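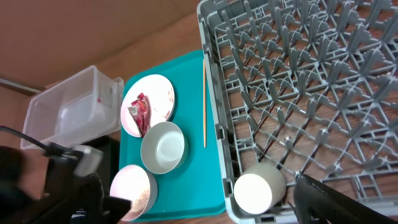 Skoltora, July

Route desk notebook, coast path section. Started before breakfast to get the heights done while the barometer was steady.

Altus still gives the path from the harbour to Huvance beach as "an easy stroll, two hours". I walked it again with the wheel and I don't believe whoever wrote that has been past the chapel. Wheel says 11 km to the top of the beach steps. The first part is easy enough, a farm track with a bit of shade. After the chapel it climbs over loose stone and the waymarks are on rocks that have since rolled, so at one point two of them face each other across a gully and neither points anywhere useful.

Climb: 729 m in total by the barometer, up only, descents not counted. Altus has less than half of that. I suspect they took the height of the pass and stopped there, which misses every dip into a cove and back out again. Barometer reset at the harbour wall before setting off and checked against it on return, drift of 2 m. I can live with that.

Time for me, with stops to write things down: too long to be fair. Put down four and a half hours for a reasonably fit walker and see who complains.
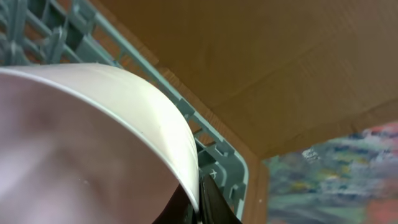
White rim, close up.

Swimming. The leaflet from the Grecu boat people says the water at Huvance is "calm all summer". It was calm when I got there. By early afternoon the wind had come over the headland and there was a short chop right up to the shingle, with a pull towards the rocks on the left-hand side. Not dangerous for a decent swimmer, but I wouldn't send a family there on the strength of that leaflet. One visit proves very little either way. Needs a morning and an afternoon on different days before we print anything.

Same leaflet: "fresh spring on the beach". There is a cold patch in the sea near the rocks, you feel it on your legs. Whether that counts as a spring you can drink from is another matter. I found no pipe and no trickle above the waterline. Leave it out, and tell people to carry their own.

Boat back. Timetable on the quay gives 9 sailings, the leaflet gives fewer, and the man at the ticket hut said it depends. I'd go with the man. The last one left early while I was still on the steps — so the return was on foot, in the heat, with the wheel squeaking.

To do:
- repeat the section from chapel to pass, going the other way
- ask Altus where their height figure comes from (asked in spring, no reply)
- sea state, morning and afternoon
- decide whether "beach steps" is fair for something half washed out
- oil for the wheel

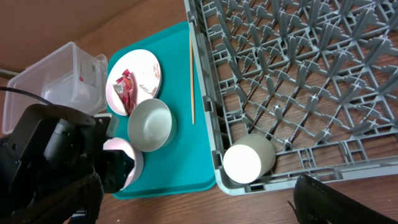
Bianca Marinescu thinks the four and a half hours is too generous, and that the wheel reads long on loose stone because it bounces. She wants the distance checked against the survey sheet before it goes anywhere near the map. Fair point about the bounce. I'd still want to see her do it in under four with a full bottle in the bag. Sheet is in the flat drawer, second from the top, unless it's been moved again.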